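What the Wrist Knows

The research floor at Drindbridge gets loud by mid-morning, and by then the coffee in the little kitchen is already gone, so I had learned to come early. I'd been invited to spend a week with a team that has an unglamorous ambition: they want a robot hand to pick up ordinary groceries and shipping boxes without having to be told, item by item, what each one is. The project goes by the name Endureo, and its central idea is that the best place to watch a grasp is from the wrist.

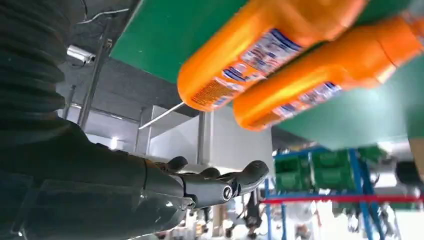

Most systems of this sort lean on a camera fixed overhead, and for years that was good enough. The trouble comes in the last little stretch, when the hand itself gets in the way and the overhead camera loses sight of the very thing the robot is reaching for. A wrist view keeps looking. It tilts and swings and blurs, of course, and the first time I watched a playback I felt a bit seasick (I was told this passes, and by Thursday it had). The Endureo team decided to leave all that tilting in and let the software learn from it.

So they collected 800 short grasps, some guided by a person and some run by the robot alone, and trained one model on the wrist view and another on the overhead view, with everything else kept the same. On boxes and bottles that neither model had met before, the overhead version managed a clean pick 49 percent of the time. The wrist version reached 85.
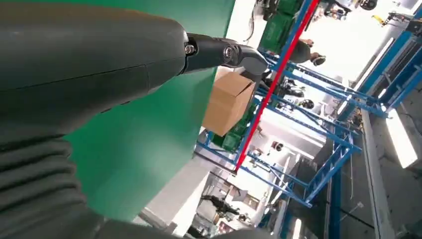
I should say that those are picks from a tidy work area, and the researchers were quick to say so too. A partner group at Plenutton plans to repeat the trials with things heaped together any old way, and everybody I talked to over lunch expected the number to drop. Shiny wrap is still a headache, as it bounces the light around and confuses the model about where an edge begins.

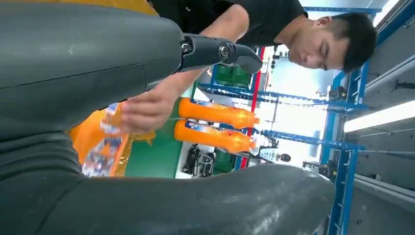
Does the robot still need a person nearby?

For now a person sets out the goods and steps in when a grasp goes wrong, and the team would like to get that down to 5 interventions a shift before trying the method in the Pickering warehouse in December.

Contact the features desk | Copyright, all rights reserved | Back to top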